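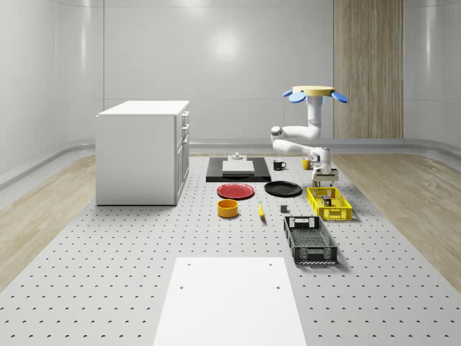 Simulated robot arm over a yellow open-topped crate.

Brosunum Match Desk, season edition: review

Match Desk is a desktop program for coaches and analysts at small soccer clubs. It takes a video file of a match, lets the user tag events against the clock, and turns the tags into clips and tables. I used it from preseason to the winter break with a semi-professional side that plays on Saturdays and reviews on Tuesday evening. The license was paid for by the club.

Setup

Installation is plain. The program asks for a squad list, a formation and a folder for video. The squad list can be pasted from a spreadsheet, but the columns have to be in the order shirt number, surname, position. Any other order is accepted without a warning and produces a squad of players named "Left back." Check the list before tagging anything.

The video importer handled every file we gave it except those from the older Zallau sideline camera, which records in short segments. These have to be joined first in another program. The manual mentions this in a footnote to the chapter on exporting.

Tagging

Tagging is the strong part. Each event type gets a key, and a second key press adds the player. After a few matches I could tag at normal playback speed with few stops. The default set covers shots, crosses, set pieces, turnovers and fouls. Custom events are allowed, up to 8 per project. That is enough for a club with one or two questions to ask of a match and too few for anyone who wants to split pressing by zone.

The clip length is set per event. I ended up with four seconds before a turnover and eight after, which shows the lost ball and the first recovery run. For corners the lead-in needs to be longer or the marking is already decided when the clip starts.

Undo works one step back only. If you notice that you have been tagging the wrong half-back since the 20-minute mark, you will be editing entries by hand. Bulk reassign exists in the tables view, but it drops the notes attached to each tag.

Reports

The tables are accurate as far as I could check. I recounted two matches by hand, and the shots and set pieces agreed with the program both times. Pass completion did not, and the gap came from throw-ins, which Match Desk counts as passes unless told otherwise. The setting is under Project – Rules – Restarts.

The pitch maps are less useful. Positions are entered by clicking on a small diagram, and the diagram does not grow with the window. On a laptop the penalty area is the size of a thumbnail. I would not draw conclusions from a shot map made this way, and I stopped printing them in October.

Speed

A season project slows down with age. Ours held roughly 4,000 tags by the winter break, and by then opening the tables view took long enough to be annoying. Splitting the season into two projects fixed it, at the cost of the season totals, which cannot be combined afterward.

Compared with Jeltcombe

The obvious alternative is Jeltcombe, which runs in a browser and shares clips with players directly. Its maps are better and its tagging is slower, with too much mouse work. It also needs a steady connection, and our clubhouse does not have one. Match Desk exports ordinary video files, so clips go out by whatever group chat the squad already uses.

Verdict

Good keyboard tagging, dependable counts once the restart rule is set, poor maps, weak undo. Suitable for one analyst working on one team. Clubs with several age groups should try the trial version with a full month of matches loaded before paying – the slowdown does not show in a single game.

Tested on a mid-range laptop with an external drive. The tablet viewer was not tested.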